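To: the Shore Access list
Subject: Re: Summer parking permits and the Grernach lot

Hello all,

I have been meaning to answer this for a week, and every evening I sit down to do it the phone rings or the dog wants out, so please forgive me if some of you have already moved on. The message I'm answering is this one, from a member on the north end:

> Does anyone know for sure whether the resident sticker
> is good at the Grernach lot this summer? I was told yes
> at the town hall window and then got a ticket there the
> very next morning. Also, are they ever going to fix the
> walkway? My mother can't manage the soft sand and the
> mat only goes halfway now.

First of all, I'm so sorry about the ticket, and yes, you should fight it! The resident sticker is good at Grernach. It has been good there since the council changed the parking ordinance in May, and the wording is plain once you find it (page 19 of the packet, near the bottom, after a long stretch about boat trailers). The trouble is that the old sign is still up at the entrance on the bay side, and it still says daily permits only. So the window was right and the sign is wrong, and I suppose whoever wrote your ticket was reading the sign. Send a copy of the page along with your appeal. I did the same for a neighbor and the fine was dropped, though she did have to wait a good while for the letter.
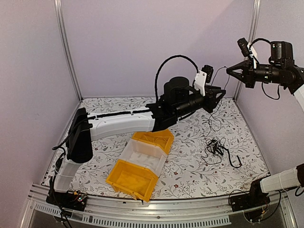 Bromum, Jul 30, 2021

I went over to the town office this morning to ask about the rest of it, and I came home with more than I expected, so get yourself a cup of coffee.

On the number of spaces: the Grernach lot has 67, and the town has sold 583 resident stickers this season. Now, a sticker has never promised anybody a space, and we don't all go to the beach at the same hour, thank goodness. But you can see why it fills up so early on a nice Saturday. The clerk told me the overflow lot behind the old Sfakianakis boatyard is open on weekends through the end of the season, free with the sticker, and hardly anyone uses it. It's a longer walk, I'll grant you, and there's no shade to speak of, but the path is paved all the way to the foot of the dune crossing. I tried it last weekend with two beach chairs and a cooler on wheels and got along fine.

On the walkway, I wish I had happier news. The mat was pulled back after the spring storms because the far half was sitting over a washed-out spot, and the public works crew didn't want anyone going over the side of it. They have the missing sections in storage. What they don't have is the sand to put under them. The regrading is supposed to be done by Nosura, the same contractor that is finishing the parking area at the inlet, and they won't bring the loader over until the inlet job is done. I asked for a date and was given a very kind smile.

In the meantime, there are 2 beach wheelchairs with the big soft tires, and they are free to borrow. You call the beach office the day before, or just ask at the booth if you don't mind taking your chances. The guards will help get the chair down over the crossing and they were lovely about it when my sister visited. She went right down to the water's edge and stayed until her nose burned.
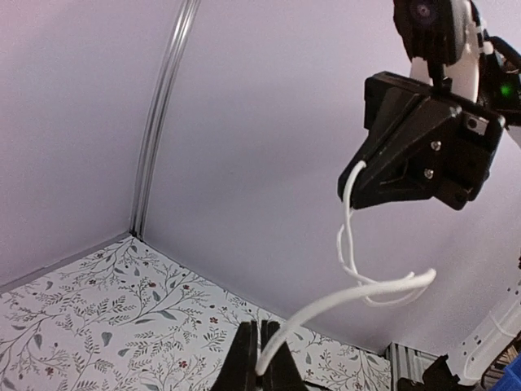

If your mother would rather stay on her own two feet, the Bromum end has the easier crossing this year. The slope is gentler, there's a handrail on one side the whole way, and the mat there runs nearly to the wrack line. Parking is the problem at that end, as it always is, but you're allowed to stop at the turnaround long enough to let someone out. Just don't leave the car. They are quite strict about that, and I can't blame them, given that it's where the ambulance comes in.

I did ask about the sign, too, and was told that a new one has been ordered. I asked whether somebody might tape a piece of paper over the old one until it comes, and the clerk wrote that down, so we'll see. If anyone else has been ticketed at Grernach with a resident sticker showing, would you write to me off the list? I'd like to bring all of them in together at the next council meeting, and it would help to have the date and time of each. You don't need to send me the ticket itself, and please do keep your original.

One more thing while I have you. The early swimmers have asked whether the gate could be opened before the booth is staffed, the way it was a few summers back. I think it's a reasonable thing to ask, and I've put it on my list for the same meeting. If you have feelings about it either way, let me know, especially those of you who live along that street and would be hearing the car doors.

Warmly, and with apologies for the length,
your neighbor on the bay side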